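The Great Subscription Purge

I canceled things for most of an evening last week, and I'd like it noted that canceling is harder than signing up. Signing up takes one thumb. Canceling Codico took a password reset, a survey, and a page asking if I was sure in three different shades of sad blue.

It started when Jinlong Fu, who I used to share an office with, mentioned he had cut his monthly bills by $65 without missing any of it. I said that was nice for him. Then I went home and opened my bank statement, which I usually treat like a letter from the school principal.

I was paying for five things I hadn't opened since June. One was a meditation app. I was, at that moment, grinding my teeth.
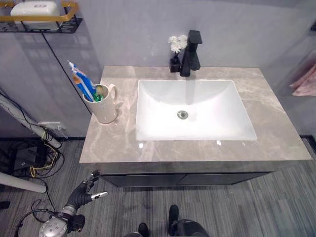
Codico was the easy one, as I said. Zernell was a language app that I used for 30 days, long enough to learn to ask where the library is and never long enough to understand the reply. Canceling it got me an offer of up to half off if I stayed, and I'm ashamed to say I thought about it. Ren, the meditation people, sent a message that said "We'll be here, breathing." I read that on my phone in the bathroom, propped against the wall next to a black faucet and a little vase of fake white flowers, which is the calmest spot I have access to and has never charged me a cent.

The holdout is Stosstead. Stosstead stores my photos, all 2,000 of them, and most are parking spots I needed to remember for an hour. To leave, I have to download everything first, in batches, and the batches arrive in an order known only to Stosstead. I got as far as a receipt for a blender and went to bed.

Xiaoqing Hao says I should just pay for it and stop talking about it. She has heard a lot about it. She also pays for two music services — one for the car, she claims — so I'm not sure I should be taking advice from that direction.

I'll try the download again this weekend. The renewal goes through before then, naturally, so I've bought myself another month to think it over.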